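# Call for Participants: Interior Environments and Recovery Working Sessions, Skustport

Submissions open June 6, 2026. Sessions run in September. 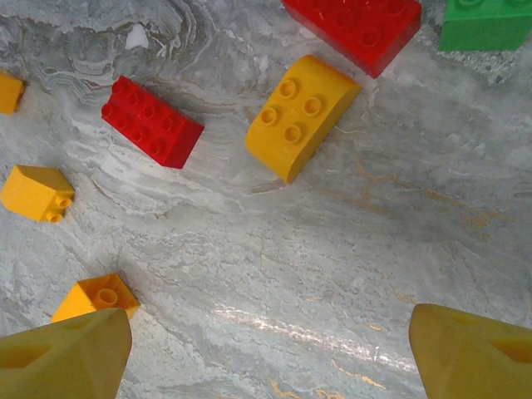 **Category: Healthcare Design / Research Participation**

Zistitz is recruiting participants for a series of working sessions on the layout and finish of outpatient waiting areas and short-stay rooms. The sessions are held at the Skarkutia building in Skustport and form part of a study on lighting, acoustics and wayfinding in small clinics.

The study compares four room arrangements. Each is built at full scale, with movable partitions and a suspended ceiling grid that can be set at two heights. Participants spend time in each arrangement, complete short tasks and fill in a rating form. Sound level, light level and air temperature are logged throughout. No medical treatment is given and no medical records are requested.

## Who can apply

There are 149 places in total. Of these, 100 are reserved for members of the public and the remaining 49 for people who work in one of these fields:

- interior design or architecture
- nursing, therapy or clinic administration
- facilities management in a healthcare building
- lighting or acoustic consulting

Applicants must be 18 or older and able to read a form in English at normal print size or with their usual aids. Prior knowledge of design is not required for the public places. Applicants in the professional group should have at least two years of paid work in their field; student placements do not count toward this.

Wheelchair users, people with low vision and people with hearing loss are encouraged to apply. All four arrangements are on one level. Hearing aids may be worn during the acoustic tasks, and the form asks about them so that results can be grouped correctly.

People employed by Zistitz or by Chávez, the contractor that built the test rooms, cannot take part. The same applies to members of their households.

## What participation involves

Each participant attends two sessions of three hours, at least one week apart. A session covers two arrangements, with a break between them. Tasks include finding a marked door from the entrance, holding a conversation at a set distance from a sound source, and reading a printed notice under different light settings.

Light settings change gradually. There are no strobe effects. Sound playback stays within the range of a busy waiting room.

Professional participants also join a review meeting of 90 minutes after their second session. The meeting covers partition heights, seating density, floor finishes and cleaning access. Audio is recorded and transcribed, and names are removed from the transcript before analysis.

## Payment

Public participants receive $149 after the second session. Professional participants receive $400, which includes the review meeting. Partial attendance is paid at half the rate if one full session is completed. Payment is by bank transfer or check within 10 business days.

Parking at Skarkutia is free. Travel costs are not paid separately.

## How to apply

Complete the application form on the Zistitz website and select "Skustport rooms" as the study. The form asks for:

1. Contact details and age group
2. Participant group (public or professional)
3. Dates in September when you are not available
4. Access needs, including seating, lighting or an accompanying person
5. For the professional group, current job title and years in the field

Résumés and portfolios are not needed and will not be reviewed.

Places are assigned by age group and participant group in order of receipt. Applicants who are not placed go on a reserve list and may be contacted up to two days before a session. A consent form is sent with the offer of a place and must be returned before the first session. Participants may withdraw at any time by replying to the offer email.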